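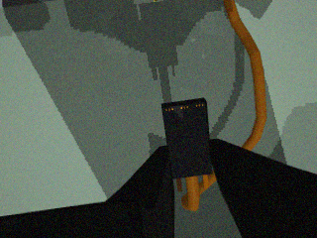

Folding Keyboards for Phones: Our Project Report

Boyang Peng and Elvia Cisneros, Mobile Devices module, Losdale College

1. What we wanted to find out

We both write most of our coursework on our phones. Boyang does it on the bus and Elvia does it in the library café, where the tables are tiny and always taken. So when we had to choose a small piece of everyday hardware to study, we picked folding Bluetooth keyboards straight away! Our main question was simple: can you write a proper essay on one without wanting to throw it out of the window?

We had two keyboards to work with. The Vumex folds once down the middle and has nearly full-sized keys. The Yan folds in three, fits in a coat pocket and has much smaller keys with a shared apostrophe and hash. Both were paired with the same phone, and we used a note-taking app called Fluren for all the typing because it saves a timed log of every session.

2. How we tested

We started in September with a passage of 1033 words, taken from one of Elvia's old history essays (so it had plenty of dates and awkward surnames in it). Each of us typed it on both keyboards and then on the phone's own touch screen. We did this at a desk first, then with the keyboard on our knees. Autocorrect was off for everything.

After that came the everyday part, where we carried one keyboard each for 20 days and used it for whatever came up, then swapped. We kept a diary of anything that annoyed or pleased us. Boyang's diary is a lot longer than Elvia's.

3. Results at the desk

The Vumex was brilliant at a desk. Elvia reached 52 words a minute on her second go, very close to her speed on a laptop, and she said she forgot she was using a folding keyboard at all. The gap at the hinge falls between the T and the Y, and we both got used to it within one session.

The Yan took longer to learn. The right-hand shift key is tiny and sits beyond the up arrow, so every capital letter was a gamble to begin with, and Boyang kept jumping up a line and typing half a surname into the sentence before. By the second week he had moved over to using the left shift for everything. Even so, we were both faster on the Yan than on glass, and far less grumpy by the end of the passage.

4. Results on the knee

We had been looking forward to this bit, and it changed our minds about which keyboard we liked. The Vumex has no lock on its hinge, so it sags in the middle as soon as you press down. Elvia ended up putting a hardback book under it, and then you have to carry a hardback book. The Yan has a little sliding catch on each side that holds it flat, and it stayed flat on the bus, on a park bench and on the stairs outside the lecture theatre.

Neither one solves the problem of where to put the phone. The Yan comes with a separate fold-out stand that is fine on a table and useless anywhere else. We'd love to see a keyboard with a slot for the phone built into its edge.

5. Pairing and charging

Pairing was painless with both. The Vumex wakes up when you open it and was ready before we had Fluren open. The Yan needs a press of a button, and it goes to sleep very quickly, swallowing the first letter or two when you come back to it (our diaries are full of sentences starting "he" instead of "the").

The longest piece either of us wrote during the project was Elvia's 1895 word essay on canal building, done completely on the Vumex over two evenings. It got a good mark, too!

6. What we would do differently

Two people is a very small test group and we both touch-type already. Next time we would ask some slower typists to join in, and we'd use a fresh passage for each round, as we practically knew ours by heart by the end. We would also like to test the hinges properly over a year or more.

For now Elvia is sticking with the Vumex and Boyang won't be parted from the Yan.

Comments

inkyfingers: Great read. Did you try either of them with a tablet? My daughter is after one for sixth form.

Boyang Peng: Only for five minutes, sorry! The Vumex paired fine and felt much the same.

MarshallT: The missing hinge lock would put me right off. I do all my typing in an armchair.

Pella: I had a three-fold one years ago and loved it until I sat on it.

More student projects

Which earbuds stay in when you run?
Living with a second-hand phone for a term
Cheap styluses compared
Do power banks hold what they claim?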